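Wekdale Countertop Set: dish rack, mug tree and tea drawer
Reviewed by Roswitha Bauerfeind
August 21, 2022

I went back and forth on this set for weeks. I read a ridiculous share of the 674 comments on the store page, closed the tab, opened it again, and finally ordered the whole thing when they put the three pieces together as a bundle. I've had it long enough now to have opinions (plenty of them!), so let's start with the piece I bought it for, the tea drawer.

It's a low cabinet in light wood with one drawer, and I love it. The grain is pretty, the wood is pale enough to look good near white appliances, and the black metal bar handle is big enough to grab with your whole hand. I have a thing about tiny knobs. The drawer runs on a dark metal runner and you can pull it a long way out, so stuff at the back doesn't get lost back there for a year. The inside is plain wood with no dividers. If you keep twenty kinds of tea you'll want to add your own, or your packets will be sliding all over the place.
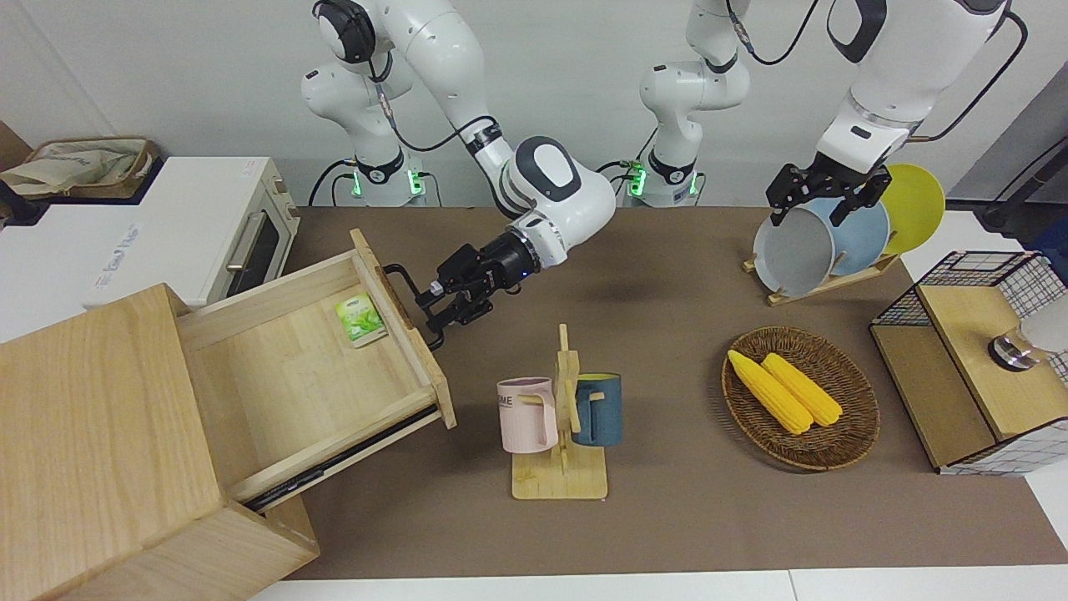
Tea drawer pulled out, with one green packet near the front. The gray plate is in the rack at right.

My one gripe with the drawer is the depth you need in front of it. Pulled all the way out it eats a big chunk of counter, and if you're the kind of person who parks things wherever there's a gap (hi), you'll be shuffling bowls every time you want a cup of tea. Measure first. I didn't, and I ended up turning the cabinet at an angle, and that's how it has stayed.

On to the mug tree, which I expected to be the throwaway item of the bundle. On its own it goes for $14. Square flat base, one post up the middle, short pegs sticking out. I had a Flitus one before, with long curly metal arms, and I was forever catching my sleeve on it. With short pegs there's so much less to bump into! You do have to line the mug handle up properly, though, and a really chunky handle takes a bit of wiggling.

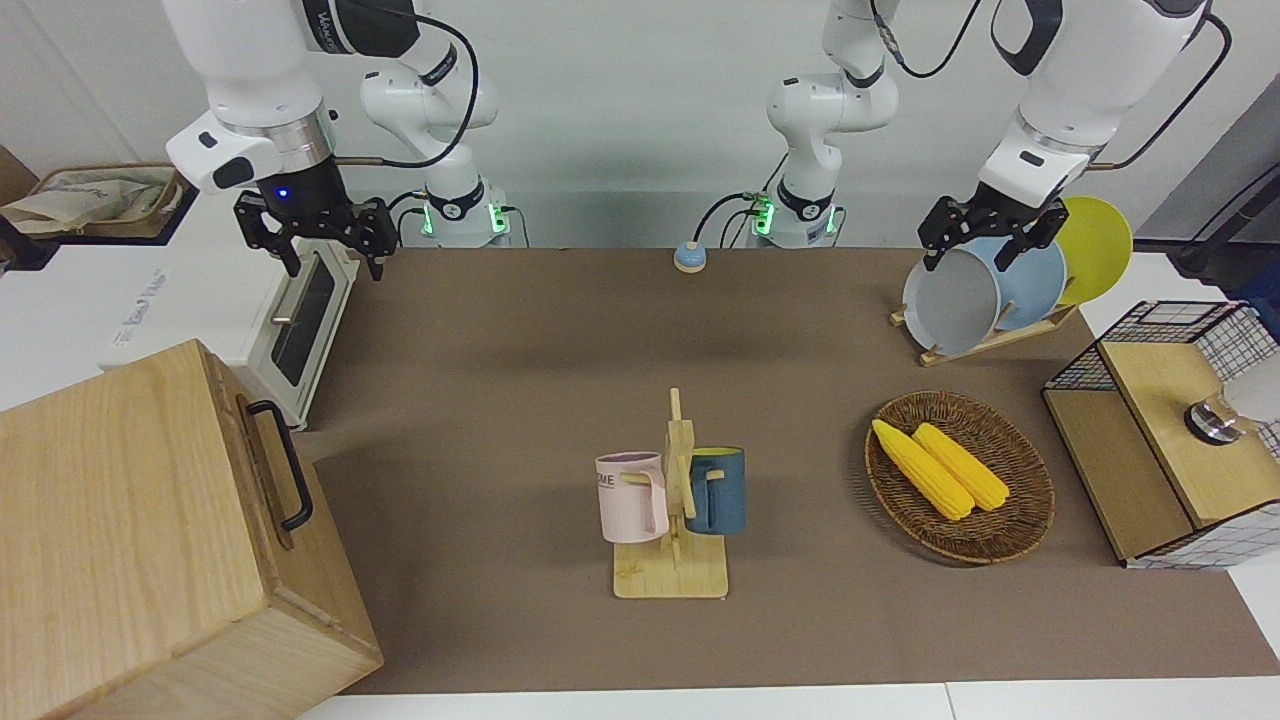

The base is what sold me. I've hung mugs on one side only, out of pure laziness, and mine has stayed upright. I still try to balance them left and right when I remember. Brahim Saber, who I share the kitchen with, hangs his wherever he likes and has had no trouble either. The post doesn't wobble, and you can wipe the whole thing down in a few seconds.

The dish rack is the piece I've used hardest. It's slats and dowels in pale wood, and the plates stand in it upright and tilted a little, one behind another. Mine are those plain round ones in soft colors, gray and sky blue and a pastel yellow, and lined up like that they look so cheerful that I've stopped putting them in the cupboard at all. 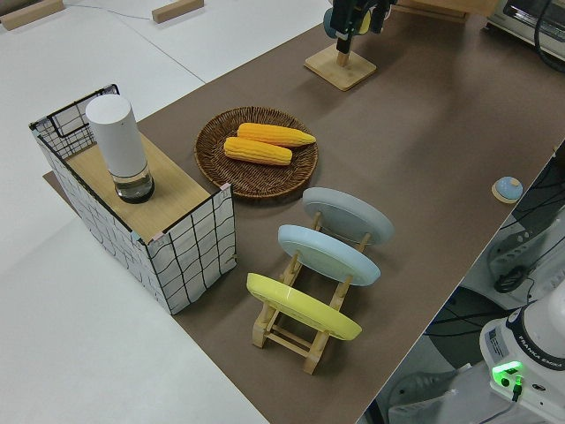
Now, a wooden rack needs some looking after. There's no drip tray, so either put it on a mat or towel or dry the plates a bit before they go in. I oiled mine the first week with some Rana wood oil I already had, two thin coats, and it smelled like a hardware store for a day and was fine after that. Big dinner plates lean more than I'd like. Salad-size ones sit perfectly. Bowls are a lost cause, and I keep my old Findel wire rack under the sink for those and for lids.

Assembly: the rack took me one cup of coffee, the mug tree maybe half of one. The cabinet came in one piece, hooray. The instructions for the rack have two of the dowels swapped in the drawing, so look at the holes before you push anything in hard.

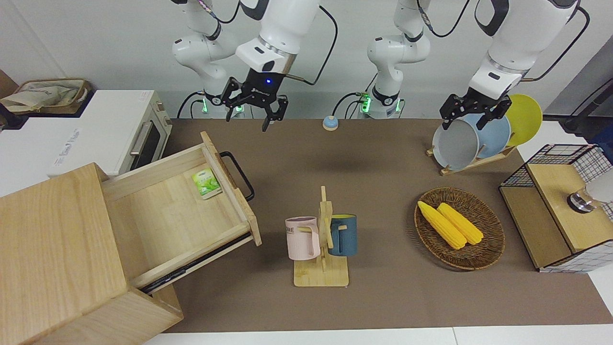
Drawer out again, with the tea in its far right corner. The mug tree is in the middle of the mat.

Would I buy the set again? The drawer and the mug tree, yes, in a heartbeat. The rack I'd buy again if you mostly wash plates, and skip if you're a bowl household. The store says a larger rack is coming in October, and I've asked whether it'll come with a tray. No answer so far. Four stars from me, and I'll update this if they write back.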